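Tusex Hand Gripper Kit: Set-Up Guide
Section 4: Your First Table Session

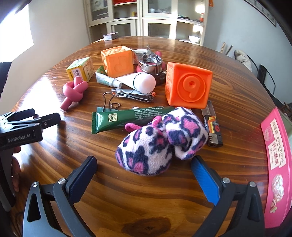

By now you should have both grippers charged, paired and sitting comfortably in your hands, and if you don't, please go back to Section 3 and take your time with it. We'd much sooner have you start tomorrow with a good pairing than start tonight with a poor one. This section takes you through laying out a table, checking the jaws, and recording your first short set of pick-ups. Most people get through it in one sitting, with a cup of coffee somewhere safely off the table.

What you will need

A table you can walk up to from at least one side, a dozen or so everyday household things, the two grippers, and the Jorkasen app open on your phone or laptop. Good objects to begin with are soft toys, small cardboard boxes, tubes of toothpaste or hand cream, rubber blocks and the like. A mixture of soft and hard is what you're after, and it's perfectly fine if the things have nothing to do with one another!

Laying out the table

1. Clear away anything you'd be sorry to drop. Glassware, full mugs and the good china can all wait for a later session, when your hands know the tool a little better.

2. Put your softest object nearest to you. Plush is very forgiving, and you can squeeze it from nearly any angle and still get a decent hold.

3. Set the taller things toward the back, so they don't hide the smaller ones when you lean in.

4. Leave room for an open jaw on both sides of the object you mean to pick up first. You can crowd the rest of the table as much as you like, and we encourage it, but give yourself that one easy start.

Note: A shiny tabletop will work. If the preview in the app looks washed out where the window light falls, turn the table a little or pull the curtain halfway.

Checking the jaws

5. Squeeze the trigger slowly and watch both finger pads come together. They should meet flat, with no gap at the tips.

6. Look at the screw near each pivot. If one has worked itself up, snug it down with the small driver from the kit. Snug is plenty; please don't lean on it.

7. Run a fingertip over the ridges of the pads. Dust and lint like to settle there, especially after soft toys, and a barely damp cloth takes care of it.

Caution: Keep hair, sleeves and other people's fingers away from the jaws while you squeeze. The grip is stronger than it feels from the trigger end.

Recording your first pick-ups

8. In the app, choose New Session, then Tabletop, and wait for the tone.

9. Bring one gripper in low, with the jaws open around the object. Pause there for a moment before you close. Beginners nearly always rush this part, and the pause gives the software a clean look at where you are about to take hold.

10. Close, lift by about 6 inches, and set the object down somewhere else on the table. Open the jaws fully before you back away.

11. Repeat with the same object until it feels dull, then move on to the next. Small metal things are the hardest, so save nail clippers and binder clips for the end.

12. Press Finish and let the upload complete before you close the app.

Caution: Take care with lighters, and with anything else that holds fuel or has a blade. Pick them up by the middle of the body, use light pressure, and put them away yourself when the session is over. If there are children in the house, leave such things out altogether.

If something goes wrong

If the app shows code 379, the two grippers have lost track of each other. Lay both down, wait for the lights to go steady, and start again from step 8. Your earlier pick-ups are kept.

If a tube or box keeps slipping out, try gripping closer to its middle and a little more slowly. Worn pads can also be the trouble, and spare pairs can be ordered from our Codisholm shop.

For anything else, write to Eyvindur Fogh at the Overgaard support desk. Tell him which step you were on and what the lights were doing, and he'll get you going again.

Continue to Section 5: Working With Both Hands.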